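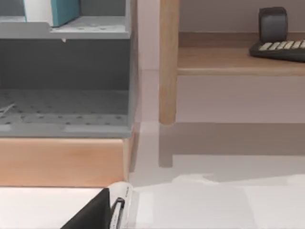 Ticket: gaps and wrong album art after library move to Swai
Status: open, workaround in place
Priority: normal
Component: import / playback

Setup

Player is Rumar, desktop build, running on an old tower that does nothing else. Library was ripped from my own CDs over a long stretch, all FLAC, one folder per album, one cue sheet per disc where the ripper made one. Output goes through a Zokilora USB interface to powered speakers, and from there by a second pair of outputs to the bass practice amp. Total is 1,133 albums by folder count. Before the move everything lived on an internal drive under an older version of the same player and behaved.

The new storage is a Swai network box. Files were copied with checksums on. Checksums match.

Symptoms

1. Rumar reports 1,123 albums after a full scan. The folder count on the Swai is still 1,133.
2. Audible gap between tracks on live albums. Length varies, worst on discs where the crowd noise carries over. Studio albums with silence at the track ends sound normal, as expected.
3. Album art is wrong on a number of discs. Always art from another album by the same artist, never from a different artist.
4. After waking the tower from sleep, the Zokilora comes back at the wrong sample rate and everything plays slightly sharp. Noticed when playing along, the open E no longer matched anything.

Log

Entry 1. Cleared the Rumar database and rescanned. Same count, same art errors. Scan took most of an evening over wireless.

Entry 2. Moved the tower to a wired connection. Scan is much faster, count unchanged. Gaps are shorter but still there. Art unchanged.

Entry 3. Exported the album list from Rumar as text and compared it against a directory listing. The ten missing albums all have a second disc. Rumar is merging them into the first disc because the album tag is identical and the disc number tag is blank. On the old drive the folder names must have been used as a tie-breaker. There is a setting for this, "Treat folders as albums," which was on in the old install and defaults to off in a new one. Turned it on.

Entry 4. Rescan. Count is now 1,133. Symptom 1 closed. I would still rather have the disc numbers in the tags, so I filled those in by hand for the ten sets and turned the setting back off to check. Count holds at 1,133 either way – leaving it off.

Entry 5. Art. Rumar builds its thumbnail cache from artist name plus year. Where an artist put out two records in one year, or where a reissue carries the original year, the second one scanned gets the first one's cover. Confirmed with four Lurnivness discs, which include two EPs and a live set all tagged with one year. Embedding the cover in the files fixes it for that album after the cache is cleared. A folder.jpg alone does not. The help page says folder.jpg takes priority over the cache. It does not in this build.

Entry 6. Ran a batch embed on everything that had a folder.jpg. 342 albums had no folder.jpg and were skipped. Most of those are early rips, from before I turned the option on. Will scan the booklets as I get to them. No rush, this is cosmetic.

Entry 7. Gaps. Tested the same live album three ways:

Local copy on the tower, Rumar, gapless on: no gap.
Swai copy, Rumar, gapless on: gap at every track change.
Swai copy, one long FLAC with cue sheet: no gap.

So the decoder is fine and the interface is fine. Rumar opens the next file too late when the path is a network share. The read-ahead setting is in seconds and was at 2. Raised it to the maximum the menu allows. Gap is gone on most track changes. Still present when the next track is very short, such as a spoken intro or a count-off.

Entry 8. Tried disabling drive spin-down on the Swai. No difference to the short-track gap. Did remove a long pause when starting playback after the box had been idle, so leaving it disabled.

Entry 9. Mounted the share through the operating system and pointed Rumar at the mount point in place of the network address. Short-track gap gone on three albums tested all the way through. Watching this. If the mount drops, Rumar marks the whole library as missing and will remove it at the next scan unless "Keep missing files" is checked. Check it before trying this.

Entry 10. Sample rate. The interface control panel shows 48 kHz after wake, Rumar shows 44.1 kHz. Power cycling the interface corrects it. So does switching the output device in Rumar to something else and back. Exclusive mode makes no difference. Updated the Zokilora driver, no change. Rolled it back, no change. Disabled sleep on the tower for now.

Open items

– Symptom 4 has only a workaround. Requesting that Rumar re-query the device rate on resume, or at least on play.
– Thumbnail cache key should include album title.
– Help page on folder.jpg priority needs correcting or the behavior does.
– Read-ahead should apply across more than one upcoming track when the next one is shorter than the read-ahead window.

Attached: scan log before and after entry 4, text export of the album list, tag dump for the four Lurnivness discs. Debug log for the resume problem is available but large, ask and I will split it.

Update, Tue 12 May

Still no gaps using the mount point. One dropped mount after a router restart, library marked missing, came back after remounting with nothing lost and play counts intact. Symptom 2 can be closed on my side. Please keep the ticket open for symptom 4.

We use cookies to remember your settings and keep you signed in. By continuing to browse you agree to our cookie policy. Accept | Manage preferences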